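Chapter 2
Needle, thread and a steady hand

I learnt to stitch on a pig's trotter at my kitchen table in Tolholm, and I was dreadful at it! My first row of knots looked like a badly laced boot. Brayan Usuga, who taught me, snipped the lot out and handed me a fresh length of thread – no lecture, just the thread. I must have tied around 3,000 practice knots that winter (the cat got hold of a fair few).
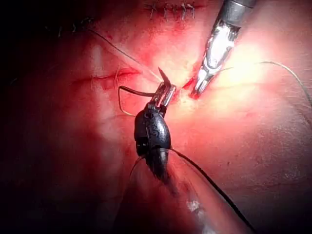 So we'll begin with the curve of the needle, which puzzled me for months. A curved needle wants to travel along its own arc. Push it straight and it drags at the tissue, and you'll feel it fighting you. Turn your wrist and let it roll through, and the bite comes out much cleaner.

After that we'll look at how to hold the needle, how deep to go, and what to do with all that loose thread – mine used to end up everywhere. Keep a practice pad beside you as you read, and try each stitch slowly before you turn to the exercises.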